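Home | News | TV | Streaming | Interviews | Podcasts | Sign in

"We had the set built and no format": Milagros Toledo on bringing Prunura back

03/05/2020

Milagros Toledo is eating toast when she picks up. Says she'll finish it while I ask the long question, so I ask the long question. Three years off air, a new channel, a new host, half the rules gone. Why bring back Prunura at all?

Chewing. Then: "Because people kept shouting it at me in shops."

If you missed it the first time, Prunura was the teatime quiz where two families had to agree on one answer before a light went out, and mostly didn't. Cheap, loud, on at half five. Ran for 413 episodes and then stopped, no finale, no goodbye show. Toledo produced the last 107 of them. Now she's running the whole thing for Koo, the streaming service, with a first batch of 50 going up in October.

"Fifty is a lot for a streamer," she says. "They wanted eight. I said you can't do a quiz in eight, it takes people eight to learn when to shout. We went back and forth for months. I drew them a graph. It was a terrible graph."

The old show went out live-ish, as she puts it. Recorded at lunch, edited by four, on air before anybody could think better of it. She misses that. Koo doesn't work that way and she's been straight with them about what gets lost.

"There was one where a grandad walked off because his grandson said the capital of Australia was Sydney. Just got up and went. We found him in the canteen. And it went out that same day with him gone, you had a family of three and a chair. Now somebody would have a meeting about the chair."

She's not knocking the new lot, she says. Twice. They've been patient, the money is better, there's a proper studio. The old one was a converted carpet warehouse outside Fumberg and when it rained you could hear it on every take. Regular viewers used to write in asking what the noise was.

The host, then. Bradley Heywood got the job in January after what Toledo calls a long list of very nice people. He'd done radio, mostly, the overnight show on Jernska, phone-ins, lonely lorry drivers, a feature where callers described their dinner. No telly to speak of.

"He came in and read the rules wrong," says Toledo. "All of them. And the two families we'd got in for the test just took over, they were explaining it to him, they were explaining it to each other, one of the mums was doing the scores. It was the best run-through we had. I rang Koo from the car park."

Heywood, who joins the call late from what sounds like a stairwell, remembers it differently. "I'd read them right. They'd changed them that morning and given me the old sheet. I've still got the sheet."

"He hasn't got the sheet."

"I've got the sheet, Milagros."

This goes on a bit. They're like this the whole time, aparently, and some of it is going into a behind-the-scenes podcast Koo wants to put out with the series. Heywood is keen. Toledo less so. "I swear too much, and I talk about lighting."

What's changed in the game itself: the light stays. The families stay. Gone is the phone-a-neighbour round, which never worked ("neighbours are out, that's what they do at half five"). Gone too the caravan. The top prize is money now, and it builds through the week if it isn't won. There's a new middle round she won't describe beyond saying it involves a table and that Heywood isn't allowed to touch it. 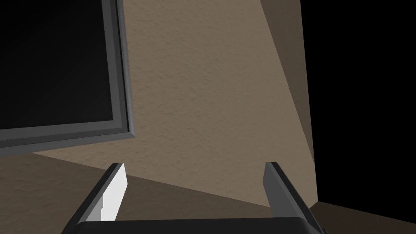 Gripper with its two fingers apart, computer render.

Questions come from a team of five, down from nine. They write up to 100 a day and most get binned. Toledo reads every one out loud before it goes in, to check it can be shouted across a room. Anything with a comma in it is usually dead. "If you have to breathe in the middle, mum's already answered."

And has she watched the old ones back? Some. She had to stop, she kept wanting to fix the edits. There's a stretch in the second year where she reckons they got lazy with the music, same sting after every wrong answer, and she went in and asked for all new stings for this run before anything else was agreed. Before a host. Before a studio, even.

Heywood: "She played them to me down the phone. Forty minutes of wrong-answer noises."

"It was twelve minutes."

I ask about the families. Whether people are different now, more used to cameras, more likely to turn up with a bit prepared. She thinks about this one. Puts the plate down, I can hear it.

"A little. You get some who've worked out a thing to say. But you put the light on and it goes out of their heads. They've got ten seconds and their brother's wrong. Nobody's performing then, they're just livid with their brother."

Aplications for the second batch are open on the Koo site. Four to a family, any ages over ten, and you don't have to be related so long as you argue properly. Heywood would like it known that he is reading from the right sheet.

Toledo's already gone, another call coming in. Something about the table.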